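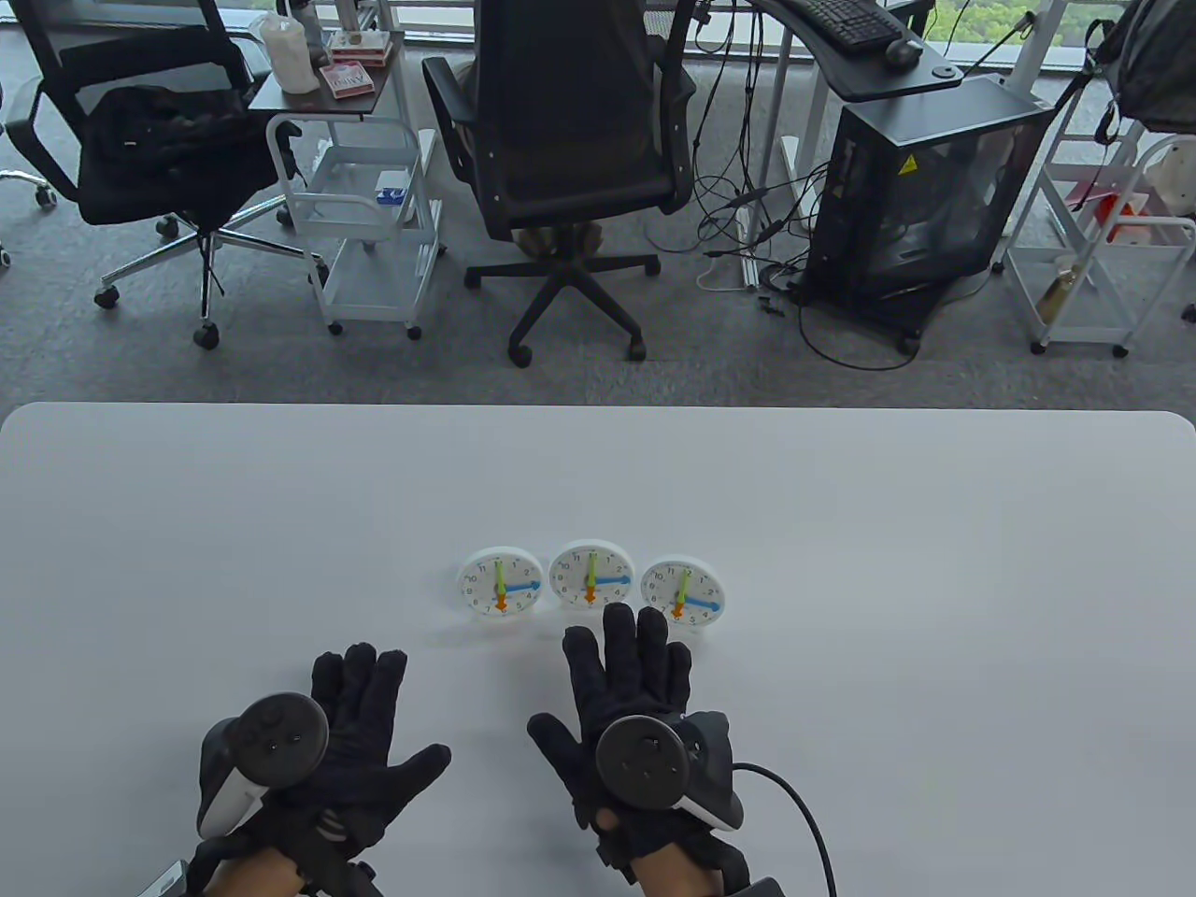 Learning the clock in two languages

My daughter is learning to read the clock this summer, and I am learning it again together with her. I did not expect this. I could read the clock when I was six, but I could do it in German, and now I must teach it in English, and in my head these are two different clocks.

In German, when we say "half seven", it means 6:30. The hour is half on the way to seven. My neighbor Evie Lightfoot grew up in England, and when she says "half seven" she means 7:30. Here in the States most people just say "seven thirty" and everybody is on time. I once missed the start of a school concert because of this, and I still feel my face getting warm when I think about it.

So I decided that at our table we first say the time with numbers only. Three o'clock, three thirty. The words "quarter past" and "quarter to" came after 2 weeks, and "half past" came last.

We use small toy clocks with a white rim and black numbers from 1 to 12. The hands are green, blue and orange, and the colors help more than I thought. At the beginning I said "the long hand" and "the short hand", but a child who looks quickly does not see which one is longer. A color she sees at once. We do not talk about seconds yet, so each clock has one hand too many for us, and we agreed which color we leave out of the reading.

It is good to have more than one clock. With only one, I set a time, she reads it, I change it, and the old time is gone. With three in a row we can compare. I put the same time on two of them and a different time on the last one, and she must find which one is different and tell me why. Afterwards she sets them and I have to find it. She likes this part much more, and she is quite strict with me.

The most difficult thing was the number 3. A hand on the 3 can mean three o'clock or fifteen minutes, and she found this very unfair. I asked my friend Emília Zelenák, who teaches small children, and she told me to cut a paper ring with the minutes on it and lay it around the clock. I wrote 5, 10, 15 and so on up to 60. My first ring was too small and my second one was not really round, but the second one is still in use.

Now we practice before breakfast, ten minutes and not longer. Yesterday she told me that it was "quarter to eight" and that I should put my shoes on. She was right, and I had to look for my keys.

Next we want to try the train timetable, with the 24 hours. For this I still need an idea. If you have taught it to a child, please write me in the comments how you did it.

Heidrun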